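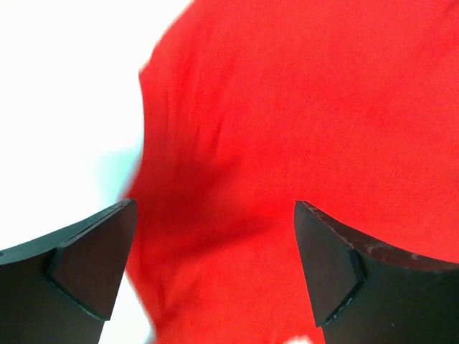
Red woven fabric on a white surface, close view.

Garment Folding Operators, part time
Brustus, Hondudthorpe site

Brustus is recruiting operators for its garment handling bench. The work consists of spreading, flattening and folding knit and woven clothing to a fixed fold specification, and recording the result of each fold. The position runs from May, with an option to extend.

Duties
Take one garment at a time from the supply basket and lay it flat on the work panel.
Straighten the body first, then the sleeves. Work creases out toward the nearest edge.
Fold according to the sheet for that garment type. Long-sleeved tops use sheet 31.
Log the garment type, the fold sheet used and any fault: twisted sleeve, rolled hem, doubled layer.
Return garments to the basket unfolded at the end of a run.

The target for the full program is 3000 logged folds. An operator is expected to complete 200 per week once trained. Runs that fall outside the specification are logged as faults and are not repeated.
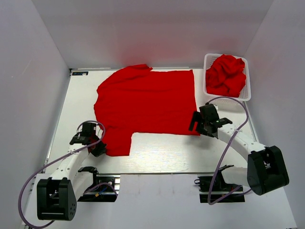

Work panel with a red long-sleeved garment laid out. Basket at the back right corner.

Requirements
Able to stand at a bench for a full shift.
Good color vision. Creases in single-color fabric have to be judged by eye under bright light.
Careful written records. Entries are made in Teretance; training is given.
Previous laundry, retail or tailoring work is useful but not required.

Hours and pay
Shifts start at 8:00 a.m. or 1:00 p.m. State which you prefer. Pay is hourly and includes training time. Bench clothing is supplied. Rings, watches and bracelets must be removed before handling fabric.

How to apply
Send a one-page resume to Floor Koster, Operations, at the Hondudthorpe office. Applicants who pass the first review will be asked to a practical session with Takumi Minami, consisting of a short folding test and a logging exercise. Questions about the fold sheets go to Emiko Maruyama.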